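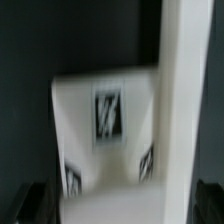 Unathi Pillay on plain white plates

I got to Pasaribu at 4 on a Sunday, which Unathi Pillay says is the only quiet hour she gets. She runs the little secondhand tableware store out of what used to be her uncle's garage, and I'd been wanting to talk to her ever since I bought my soup bowls there (I still love them!).

She sells white and only white. I asked if she ever gets bored. "With what? Put two whites next to each other and one goes yellow on you," she said. "Cream, bone, that bluish hotel white. People bring me a plate and swear it matches the one at home, and then they're back on Monday."

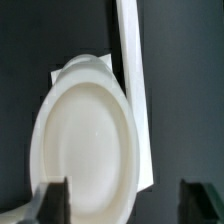 Her own favorite kind is a round plate with a wide raised rim and a shallow well, glazed so it picks up the light. "You want the sauce to stop somewhere," she told me. She checks every one the same way – tips it up on its edge, runs a thumb along the rim, then looks across the glaze for knife marks. Against something dark, she says, because a pale counter hides everything.

When she started keeping a list in January the stock stood at 3,027 pieces, and a good part of that came from one hotel, the old Landine. Siyabonga Matlala drove the crates over for her. "He wrapped the saucers in tablecloths," she said. "And then I had to sell the tablecloths." 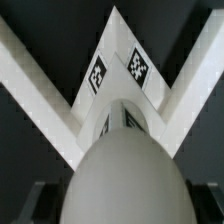
I asked what a beginner should buy. Dinner plates, 12 if you have the cupboard for them, and skip the square ones. "They chip at the corners, and they never sit right in the rack." Then the phone rang, and I went off to look at gravy boats. I took two home.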